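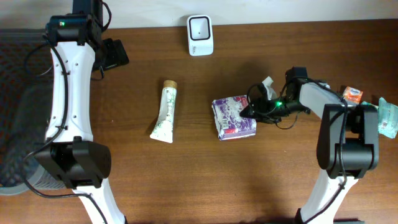

Drirura Two-Arm Teaching Kit

Teach a pair of small arms a chore by doing the chore yourself.

I build and sell this kit, I write this page, and I'm also the one who answers the emails, so you're going to get the long version. If you only want the contents list, scroll down a bit. It's there, I promise.

The Drirura kit is two pairs of arms. One pair (the followers) does the work on the table. The other pair (the leaders) has handles where the grippers would be, and you hold one in each hand. Move your left hand, the left follower moves. Squeeze the handle, the gripper closes. That's the whole idea, and most people have the hang of it before their coffee is cold. What takes longer is getting smooth, and I have more to say about that further down because it matters more than any spec on this page!

While you drive, the kit saves joint positions and video together, one file per run. Do the same task enough times and you have a set you can train on. The training side is up to you. I export in plain formats and leave it there.

What people teach with it

Mostly stuff you'd find on a bathroom shelf or in a kitchen drawer. Squeeze tubes, snack packets, crumpled plastic bags, anything that can be picked up and put down somewhere else. I love soft packaging for this. A hard block gives you the same grasp every time, but a floppy wrapper slides and folds and makes you change your mind halfway through, and those little changes of mind are exactly what you want in your recordings. Tubes are good too, especially with a stiff cap at one end, where you can try grabbing either the cap or the body and see which one you trust.

My own test table has a wood top, and I keep the wall behind it plain. You don't have to copy me. If your arms are going to work on a messy desk in the end, record on the messy desk.

What's in the box

Two follower arms with grippers, white links and black motor housings
Two leader arms with handles
Wrist camera modules and their mounts
Table clamps for all four arms
Power supplies and the cables to go with them
One foot pedal (starts and stops a recording)
Hex keys, spare screws, spare fingertips
Printed setup guide

You'll need your own computer and your own table. The overhead camera mount is sold separately. I know, I know. I tried bundling it, and a lot of buyers already had one they liked better.

The fingertips

The standard fingertips are narrow and come to a point. I went back and forth on these for ages. Wide pads are easier for beginners, and they're great on boxes, but they're hopeless at getting under the edge of a flat packet. With the pointed ones you can slide in low and pinch a fold of the wrapper. They do poke holes in thin plastic if you squeeze like you mean it. There's a set of wide pads made by Farnanetti that bolts right on, and I stock those on the accessories page if you want both.

The lights

Green means the arm is powered and talking to the computer. If a light goes out in the middle of a run, check the connector at the shoulder first. It's nearly always the connector at the shoulder.

Cables

Leave slack at every joint. People tidy the cables down tight the first day because it looks nice, and then the elbow swings out and tugs a plug loose. Let them loop. A loose loop down the side of the upper link is fine. Do keep an eye on the bundle near the gripper, though, since a stray loop down there can drag a light packet off its spot when you back away.

Getting good recordings

Okay, my favorite part. Here's how I do it after a lot of bad data:

Practice the task without recording until it feels boring. Then start.

Go slower than you want to. The followers can keep up with a quick hand, but fast runs look jerky when you play them back, and whatever you train will be jerky too.

Look at the camera view while you drive. If you watch the real table you'll use things your cameras can't see, and your model won't have that luxury.

Move the objects between runs. A little left, a little right, turned around, closer together. I used to reset everything to the same spot and then wonder why the arms only worked on that spot.

Keep the fumbles where you recover. Toss the ones where you give up.

For a simple pick and place I usually record 80 runs before I train anything. Some tasks want fewer, and anything with two hands on one object wants more. Take breaks. Your shoulders will tell you when.

Software

The recording program is called Ornari and comes with the kit. It has a live view, a run list, a playback button and a delete button, and I use the delete button more than I'd like to admit. The May update added trimming, so you can cut the dead time at the front of a run where you're still getting your hands settled. You can also play a run back through the followers, which is a nice way to check your setup. Clear the table around them first, and keep your hands out.

Price and shipping

The full kit is $3000. Arms arrive assembled and calibrated, and shipping takes up to 5 weeks because I put each set through a test run before it goes out. The warranty is 2 years on motors and electronics. Fingertips wear out, so those aren't covered, but they're cheap.

If you already own a Khoo leader pair, write to me before you order. They work with my followers once you've swapped the adapter cable, and I'll happily sell you just the half you need.

Returns are fine within the first month as long as everything's in the box, including the foot pedal. Please check for the foot pedal!

Page updated July 24, 2025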